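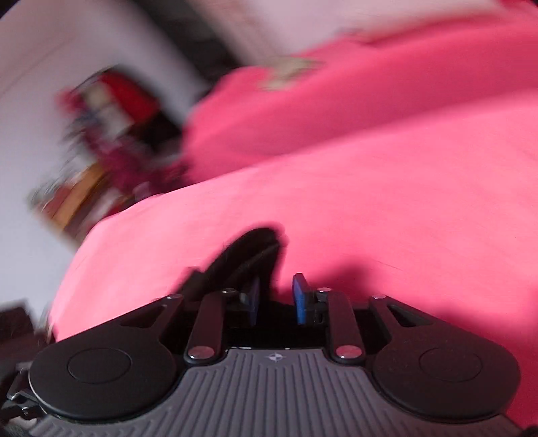 Search the notebook
Go

December, bench notes, Skernetti hand gripper (trial unit from Pellard)

Second session with the trial unit. Malcolm wants a yes or no on the purchase before the quote runs out, so these notes stick to things that affect that.

Set-up. Charged overnight, mount checked with the gauge, firmware left as supplied. Start-up took 9 minutes, most of it the calibration, which failed once and then went through with no change on my part. The quick guide still tells you to hold the trigger during calibration. The full manual says not to. I followed the manual. Have written to Pellard to ask which is right.

Task list for today was soft items only: straps, cloth, bedding. Rigid items were done last time and I have nothing to add on those. We planned 118 grasps and logged 80. The rest were dropped when the storage card filled up, my fault, I had left the first session on it.

Pads. The blue ones are the standard set. Good on straps. On thin cotton they tend to take up two layers when you want one, and you have to come in at a shallower angle. Seul-gi got the knack of this faster than I did and her grasps should be scored separately from mine. Kalniņš sell a softer pad that is meant to fit the same bracket. Not tried.

Handling. Weight is fine for short runs. Over a long one the wrist tires, and I was slowing down well before the end. The trigger return spring is stiffer than on our old unit. Seul-gi prefers it, I don't.
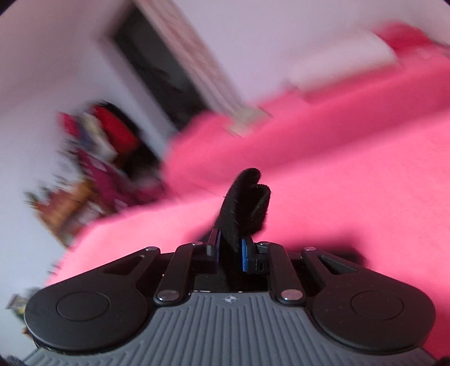 Black strap in the jaws, end folded over. Pink blanket behind.

Video. Jaws and pads are sharp and the pads stand out well enough to read the opening by eye. The background smears when the wrist is moved quickly. Slower approach next time, and ask Pellard whether the shutter can be fixed. It is greyed out in the menu we have.

Cost. Pellard quote 400 a month for the hire, pads and one spare battery included, return carriage to Grandurach extra. Purchase price still to come. Malcolm thinks the hire is dear for what it is. I would take one more month and then decide.

To do
- clear the card, both folders
- redo the missed grasps, cotton first
- Seul-gi to check the opening width log against the video
- get a price for the Kalniņš pads
- M. Bainbridge to chase the purchase price

Stopped 16:40. Unit back on charge.

Last updated: December, 17:05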